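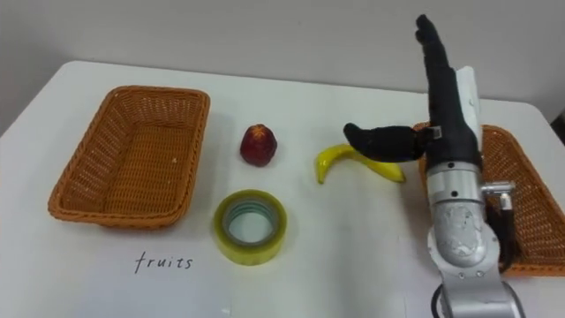
Makori Counter Tray, Rectangular

Item 32-M
Sold singly or in cartons of nine

The Makori is a shallow woven tray for shop counters, break rooms and front desks. It holds fruit, wrapped snacks, mail or the small supplies that otherwise drift across a work surface. The sides slope outward, so trays nest for storage and a full carton takes up little shelf space.

Details

Shape: rectangular, open top, no handles
Weave: close crosshatch with a rolled rim
Color: Amber. Shade varies from batch to batch. Order all your trays together if you need them to match.
Load: 5 pounds, evenly spread
Use: indoor only

Care

Shake out crumbs and wipe with a barely damp cloth. Let the tray dry upside down before stacking. Do not soak it or put it in a dishwasher. Keep it away from heaters — dry heat makes the strands brittle. Unwrapped food should go on a paper liner (Cleltis liners fit and are sold separately). 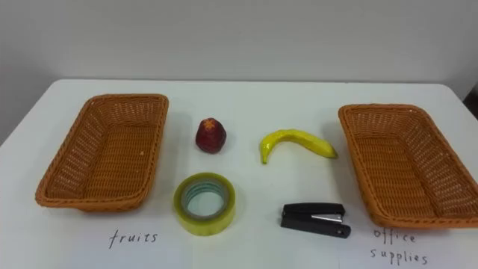

Two rectangular baskets beside fruit, clear tape and a stapler.

Ordering

Trays ship from our Zaltgate warehouse on weekdays. Orders placed after noon go out the next working day. We do not ship or answer phones on Sunday. For orders over 1000 trays, write to Emmanuel Mwaipopo in the Plulach trade office with your delivery address and the month you need them.

Unused trays can be returned in the original carton. Liners are not returnable once opened.

The Amber color is in stock. The next carton delivery is due in September.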